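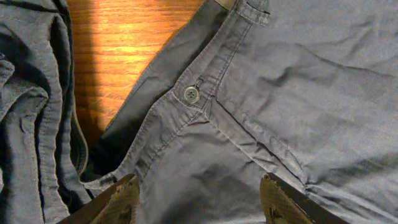 Irko garment handling: software progress report
To: Leanne Inskip
From: Jitendra Vashisht
Date: 2/8/24

Work this period went into three parts of the stack: waistband detection, grasp planning, and the replay tool.

Detection. Quyên Âu retrained the waistband model on 1820 labeled wrist camera views. It now returns the line of the band and the position of the button, and it reports low confidence when a second garment of similar color lies next to the first. The old model merged the two into one outline. Dark folds near the fingers still produce false edges, mostly when light comes from one side.

Planning. The planner picks two grasp points along the band and checks finger clearance before closing. We ran 200 trials on trousers. The planner found a valid pair in all but 51. Most of the misses had the band tucked under at one end. Declan Catterall is adding a small drag move to open the tuck first. It works in simulation and has not been tried on the arm.

Tooling. Replay now keeps camera views and joint logs on the same clock. This took a week longer than planned, so the shirt work has moved to the end of February.

Open items
Calibration drift on the Tiritz cell, owner Lacey Staniforth
Repeat of the 200 trials with the drag move on
Decision from you on whether Kershaw gets the detector before or after that repeat

Spending is within the approved budget.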